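Building Materials and Finishes, Handout 4
Interior doors and wall surfaces
Zirwood campus, October

Reading for this unit: course pack, sections 2 and 3. Bring the Nirnska survey sheets to the next session.

1. Doors and frames

A door set is made up of the leaf, the frame, the hinges and the handle. Students often measure the leaf and forget the frame. In the survey exercise you need both, along with the side the hinges are on.

Paint color matters for upkeep. A leaf and frame in two different colors take longer to repaint, and the line between them has to be cut in by hand. Light and bright paints show hand marks near the handle first. Note the color of each part separately on the sheet.

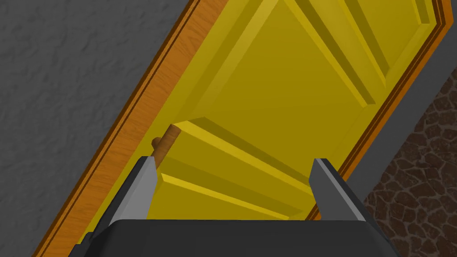 Fig. 1. Yellow door, orange wooden frame, short brown wooden handle.

Handles are set near the edge away from the hinges. The farther the handle is from the hinges, the less force it takes to move the door. Check this on a heavy door by pushing first at the handle and then near the middle.

2. Rough wall finishes

Rough finishes hide small flaws in the wall behind them. They also hold dust and are hard to patch so that the repair does not show. In the Betusine housing survey, 751 rooms were listed by finish, and patched areas were the most common defect noted.

When you record a finish, write down the color, the texture and the state of the surface. 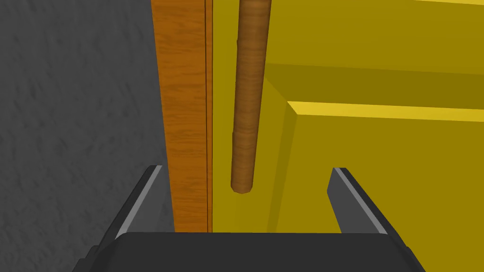
Do not guess the base material from the finish. Tap the wall in more than one place and compare the sound. If you are still unsure, write "not known" on the sheet. A blank will be marked as missing.

3. Brickwork

In running bond, each brick overlaps the two below it, usually by half a length. The vertical joints do not line up from one course to the next. A wall one brick-width thick is often laid this way because few bricks need to be cut.
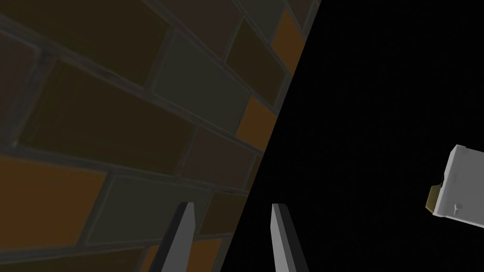 Mortar should be weaker than the brick. Small cracks then form in the joints, where they can be raked out and filled. The Worku repair notes in the course pack cover repointing. Read the part on matching old mortar before you start question 3 of the worksheet.

Worksheets are due at the start of the next session.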